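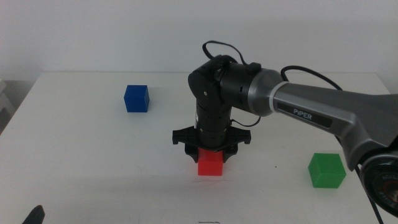
Our sorting bench is getting an arm – what happens to the people on it?

Posted in Workplace and Small Business by Begoñe Campos, November 16, 2021

Hello everyone, and sorry in advance for the length. I look after the sample room at Ziton, where we put together boxed color sets for schools. It's a small place, 20 of us counting the office, and a lot of the work is picking up a block, checking it, and putting it down in the right spot. In August we started trials with a PiPER arm on a white table, just a red, a blue and a green cube to begin with, and management would like it on the real bench before long.

I'm not against it. My own wrists would be glad of the rest! But two of my ladies have done this job longer than I've been here, and they've gone very quiet since the trials began. They've been told their jobs are safe, and I believe it, but I can't tell them what their days will look like. Has anybody been through this? What changed for the people, I mean, more than for the numbers?

Zarkero

We went through it at a packing shop, so I'll tell you how it was for us and you can take what's useful. The picking went to the arm a bit at a time. What was left for people was everything around it – filling the trays, looking over the finished boxes, and sorting out the odd pieces that came in chipped or the wrong shade. Some of us liked that better and some of us missed the old rhythm, where you could chat all morning with your hands going.

The chatting is worth thinking about, Begoñe. Our bench used to seat four and afterward there were 2 people at opposite ends of the room. We asked for the tables to be moved closer together and it helped more than anything in the official plan. I'd also let your two ladies teach whoever sets the thing up. They'll know which pieces stick together and which boxes have a bad corner, and it's a lot nicer to be asked than to be watched. Get their new duties written down too, with the pay next to them, before the bench changes over.

Khalaf

depends on the company. ours did roughly 80 boxes an hour by hand and they wanted 100 the minute the machine was in. ask about targets first

Bistent

Agree with Khalaf on targets. I'd add training on paid time, including how to stop the arm and who to call when it drops something. My mother was nervous of ours for weeks until she was shown the stop button and allowed to press it herself, and now she's the one the new starters go to. Good luck to you all, and do come back and tell us how the ladies get on.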